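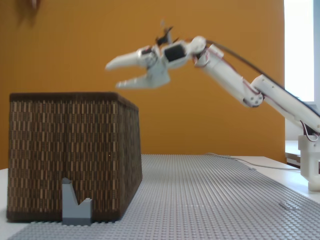 Toothed jaw over the woven box, LEGO baseplate underneath.

I have been putting off the gripper comparison since June, mostly because swapping jaws on this arm means taking the wrist bracket apart and recalibrating the last joint afterward. It is a printed arm with hobby-class serial servos, and the zero position moves a little every time the horn comes off its spline. That has to be fixed in software before any two runs can be compared.

Two jaw designs were in the running. The first is the stock one with the serrated inner edge. The second is a smooth jaw Ailbhe Cronin drew for her own arm, which she calls Vik. It has a shallow pocket on the inside face where you glue a strip of rubber. I printed both in the same white filament, same layer height, 3 walls.

The task was the same for both. Pick up the notched block from the foot of the box, lift it clear of the rim, release it inside, return to the start pose. The block is a useful part to test with. Its two prongs are different heights, so a jaw that closes on the top tends to tilt it, and a jaw that closes on the body has to come in low without scraping the studs.

I ran 11 sessions and logged 873 attempts in total. I am not going to publish a success rate yet. The sessions were not evenly divided between the jaws, and in two of them I changed the closing speed partway through, which I should not have done.

What I can say so far:

The serrated jaw grips the body of the block well if the teeth land on a flat face. If they land on an edge, the block rotates as the jaw closes and usually ends up at an angle. It still lifts, but the release is unpredictable.

Vik holds more gently and draws less current at the same commanded position. The rubber strip peels at the front corner. I am on the third strip. Contact cement worked better than superglue, which goes brittle.

Neither jaw is good at the small flat tile. The fixed jaw touches the studs before the moving one gets under the edge. I have left it out of the log.

On the controller side, I tried both the Drunard board and the older Zeritz. The Zeritz drops position reads when all the servos are polled in one loop, and the arm twitches when the missed read is treated as zero. Holding the last good value hides the twitch. The Drunard has not dropped a read on this arm so far, with the same cable and the same supply. I am keeping it.

Giter, the small script I use for logging, now writes jaw position and load on every cycle instead of only at the end of a move. The files are larger but you can see the slip in the load trace, a short dip just after the lift begins. With the serrated jaw the dip is sharp. With Vik it is wider and shallower.

Still to do: repeat the runs with a fixed closing speed, route the black cable so it does not pull on the wrist at full reach, and print Vik again with a deeper pocket so the rubber sits flush.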